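14th July
Shares 900 | Comments 4

"People ask me what my favorite vegetable is and I always want to say polyester," says the woman behind Samona, a two-room workshop in Ornlow that makes plush produce and sells most of it to people well past the age of playing store.

She has asked me to leave her name out. Her mother still believes she works in textiles "in the serious sense," and she would like to keep it that way through the holidays.

The front room at Samona is for selling and the back room is for everything else. The back room is warmer and has the kettle, so we sit there, between a shelf of unstuffed eggplants and a bag of filling I am told not to lean on. I lean on it within the minute. It is very comfortable and she is very polite.

She started with carrots. Her niece had a toy kitchen with a plastic stove, a plastic sink and, in the fridge, one plastic chicken. "It was a bleak little household," she says. "I thought somebody should bring them a vegetable." The first carrot was sewn from the sleeve of a sweatshirt and looked, by her own account, like a traffic accident. The niece took it to bed for a year.

Carrots are still what she sells most of, and she has opinions about them. The body has to be round. A carrot with a point looks right on paper, she says, and then a kid pokes another kid with it and you get an email. The green goes on last, and she keeps it short. "Long greens look lovely in the shop. Then they go through the wash and you've got a carrot with a comb-over."

The lemon came later and was meant as a favor to the market in Fendwood, where a stallholder wanted something small to hang by the register. She put a string loop and a key ring on it and assumed that would be the end of the matter. It has since become the piece strangers recognize her for. The fabric is a fuzzy yellow one she found at Gazi, the remnant warehouse out past the bus depot, where the bolts are sold by weight and the staff will not be drawn on what anything is made of.

"A lemon isn't fuzzy. I know that. I've had letters." She gets up to refill the kettle. "But you try it smooth. Smooth yellow, that size, in your coat pocket. It feels like you've stolen an egg."

I ask why the ring goes at the end of a lemon and why the carrot has been spared. She did try a carrot keychain, in May of last year, and hated it. It hung sideways. It got caught in zippers. Two customers sent theirs back, and one of them included a drawing of how she should have done it. The drawing is taped up over her sewing machine. "It's a good drawing," she says. "It's wrong, but it's good."

She is less cheerful on the question of price. A plush carrot takes her most of an hour if the phone stays quiet, and the phone is in the front room, so she walks. People pick one up at the market, squeeze it, and tell her they could get a whole bag of real ones for that. "And I say yes, you could, they're right over there, the man with the hat." Some of them do go and buy real carrots. The man with the hat has offered her a commission.

What comes next is either a leek or a rest. The leek has been on her list for two winters and the problem is the stripes, which she could explain, and does, at a length my notes do not fully preserve. There was also going to be a potato. She made one, put it on the table, and spent a week moving it out of the way under the impression that it was a sock.

Before I go she checks whether I cook. A little, I say. She looks at me for a while and gives me a lemon.

Comments (4)

hemandhaw: I own the lemon. My keys have never been easier to find and I have never been asked about them by so many dentists.

P. in Fendwood: The carrot keychain was FINE. Mine hangs perfectly straight. Bring it back.

oldbolt: Gazi is closed for lunch now, for anyone planning a trip on the strength of this.

teaforfour: Would buy the sock potato. 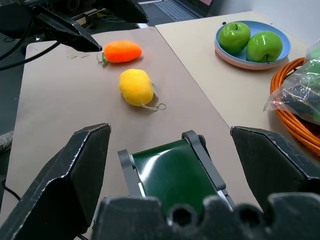 A carrot and a keychain lemon, both plush.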